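Scuffs on flat paint, repaint or scrub?

justumstead
Nov 22, 2022

Moving out of the workshop unit end of the month. Walls are pale gray, scuffs all over, grimy line down low where the tables sit.
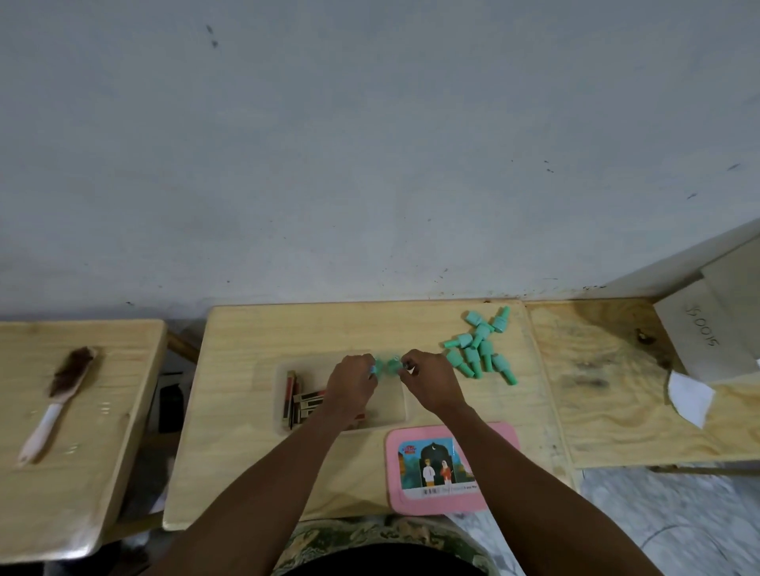
Landlord wants 795 off the deposit for "wall restoration". Seems nuts to me. Lease says normal wear is fine but doesnt say what normal wear is. Anybody fought one of these?

matei_k
Scrub first. Warm water, drop of dish soap, soft sponge, go light. Flat paint burnishes if you lean on it and then you get shiny patches that look worse than the scuffs.

Ukari
Disagree, waste of a weekend. Flat paint never cleans up right. Get a gallon, roll the whole wall corner to corner, done by lunch.

matei_k
And if the color's off? Then he owns a wall that doesnt match the other three and the landlord bills him for all of it. Seen it happen

Ukari
Take a chip to the store. They scan it. Not hard.

zonix9
Both of you skipping the actual question. 795 for what? Ask for it itemized, in writing. Mine tried 2,000 once, I asked for receipts and it dropped to 345. Still too much but I paid it, was tired

justumstead
Asked today. He says Ross MacLeish does all their painting and thats the going rate. No receipt, no sq footage, nothing

zonix9
So he's got no number, he's got a guy. When was it last painted? If its been years they usually cant charge you full price for a new coat. Depends on your state, and comercial leases are different so read yours again

justumstead
Been here 9 years. Never painted once.

Ukari
ok then dont paint it. I take it back

matei_k
Still wipe down the low part. Takes ten minutes. And get the move in photos out if you have any

justumstead
Have some from September that year, will dig. Trying the soap tonight behind the door first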